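Do you really need a special board for everything?
20/05/2018

I have been reading kitchen advice again, which never does my temper any good. The latest rule going round is that a proper home cook owns 7 chopping boards, one for each kind of food, and that anything less is asking for trouble. The people saying so mostly seem to have boards to sell.

The Zarkunico set costs more than my kettle and toaster put together. Sturnon do a cheaper one, and their leaflet promises a "cleaner way of living", whatever that may be. I read all of it and still couldn't find what they had tested, or how.

I own 2 boards. Raw meat goes on one and everything else goes on the other, and both get hot water and washing-up liquid afterwards. That has done me for 25 years. I may just have been lucky, of course, but I'd want to see more than a leaflet before I changed.

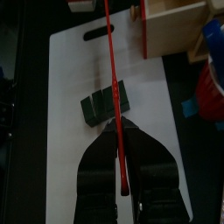 What about wood?

Then there is the wood lot, who are just as sure of themselves. A plain white plastic board with a slot to hold it by is apparently a crime against good knives. Mine get blunt whatever I cut on, and I sharpen them when tomatoes start to squash.

I did try a wooden one from Seltberg last November. Lovely thing, weighed a ton, wanted oiling. It now lives under the bread.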